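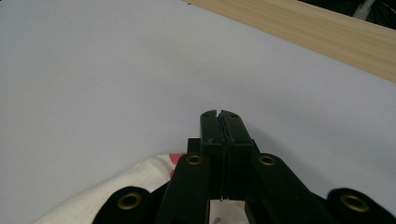
Stindel Student Robotics Project
Progress report, second period
Submitted to the Atallah Education Fund
2021-05-26

1. Status

The project is on schedule except for the cloth folding task, which started late. The grant covers two hand-held grippers, a set of spare parts, and bench time in the shared workshop. Both grippers are built. Spending is within the approved budget and no transfer between budget lines is requested.

2. Work completed

The class has 18 students, working in pairs. Each pair learned to assemble the linkage, set the finger alignment, and log a session. Assembly was finished in March.

Students have recorded 200 demonstrations. Of these, 29 were rejected on review, mostly for late starts or for a hand blocking the view of the fingertips. The review is done by a pair other than the one that made the recording. Rejected recordings are kept in a separate folder and are not used for training.

Finger alignment is now checked at the start of every session. The fingers are closed fully and the seam between them is inspected along its length. If the tips do not meet, the linkage screws are loosened and reset before recording begins. This check was added after an early batch showed one finger leading the other by a visible margin.

3. Problems

Grip surface wear. The lining on the inner faces of the first pair of fingers began to lift at the tip. It was replaced from the spares. The second pair shows no lifting so far.

Cloth. Thin fabric slides out when picked up by a single layer. Students now approach at a lower angle and close on a fold. Results are better but have not been measured in a consistent way, and no success rate is reported for this period.

Software. The Plallalitz logging program drops the last seconds of a session if the computer goes to sleep. Sleep mode has been turned off on the workshop computers. The fault has been reported to Ulik, which maintains the program for us.

4. Next period

Complete the cloth folding set. Train a first model on the accepted recordings and run it on the bench arm. Write the assembly guide for next year's class, including the alignment check. Order one more set of finger linings from the spare parts line.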